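28 août 2026, cahier de l'équipe données, Hesside

Bon, les remontées de tests respiratoires de Hevurville sont enfin arrivées (merci Imke !), et c'est un joyeux bazar. 200 lignes, dont 25 sans date de prélèvement. Je les laisse de côté pour la courbe, on verra avec le labo.

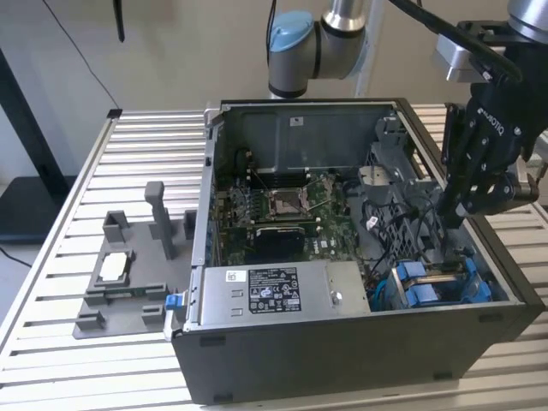

Selon Hafiz, il vaudrait mieux les garder avec la date de réception, quitte à les marquer à part, sinon on creuse un trou artificiel en fin de série. Pas bête, je tente les deux versions.

Autre souci : deux cas importés comptés aussi comme locaux, même numéro de dossier, code postal différent. Corrigé à la main, noté dans le tableau de Nele.
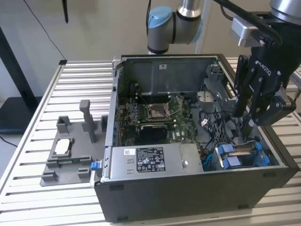

Pour les dossiers de décembre, même vérification à faire, mais là il y en a 2000 et je ne vais pas me les taper à l'œil ! Kai a un script pour les doublons, il faut juste lui ajouter le code postal. Demander aussi à Sokent le format exact de leurs exports, leurs virgules me rendent fou.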